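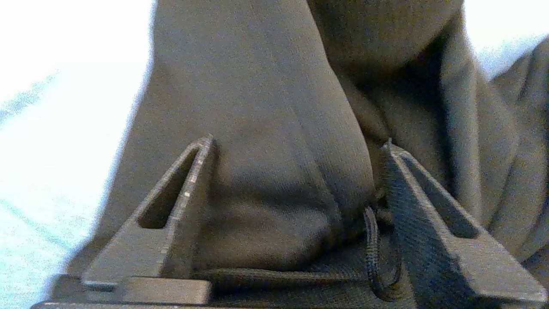 Dark olive-gray knit, folded and gathered.

Home & Laundry / Tested by Us
4 min read

Rumach fabric shaver: one winter with it

I bought the Rumach in January, after my mother-in-law looked at my sleeve and said nothing. I wear sweatshirts almost every day and I wash them too often, so small balls of fiber come under the arms and on the belly, where I lean on the desk. Before this I used a razor, which I don't recommend. I have one T-shirt with a window in it.

The shaver cost 39 dollars at Lovmont, the household store near the bus station. In the box you get the machine, a charging cable, a small brush and one extra blade. The manual is printed in letters so small that I read it with my phone.

What it does well

On thick knits it is very good. You put the garment flat, stretch it a little with the other hand, and move in circles without pressing. One sweatshirt takes me 10 minutes, front and sleeves. The sound is like an electric toothbrush, only lower, and I can still hear the radio.

The guard has three heights. I use the middle one for sweatshirts and the highest for my wool scarf from Mac Mathúna, because I was afraid for it. The scarf survived — it looks better than when I got it.

The battery is also fine. I charge it on Friday evening and it lasts for the whole pile.

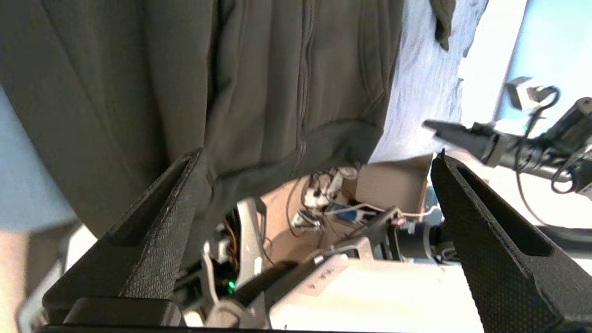 What I don't like

The container for the fluff is too small and it opens by itself if you touch the side. Two times I had to clean the carpet. Also you must be careful near zippers and thick hems. The guard jumps when it meets a seam, and on a ribbed cuff it cuts nothing unless you stretch the ribs really wide. For pockets I put my hand inside and work slowly from the middle to the edge.

On thin cotton I would not use it at all. I tried on an old pillowcase and it made a small hole on the lowest setting.

Compared to the Zilar

My brother has the Zilar, which is cheaper and works with a cable. It is stronger, but heavy, and after one jacket my wrist was tired. If you only do blankets and coats, take the Zilar. For clothes I keep the Rumach.

My score: 4 out of 5. I took one point away for the container.

Comments

Kieran Ellwood
Same problem with the container. I put a piece of tape over the latch and it stays shut now.

maribel473
Does the extra blade fit the older model too?

tuesdaywool
I would add: wash and dry the sweater first, then shave. The blade stays clean much longer.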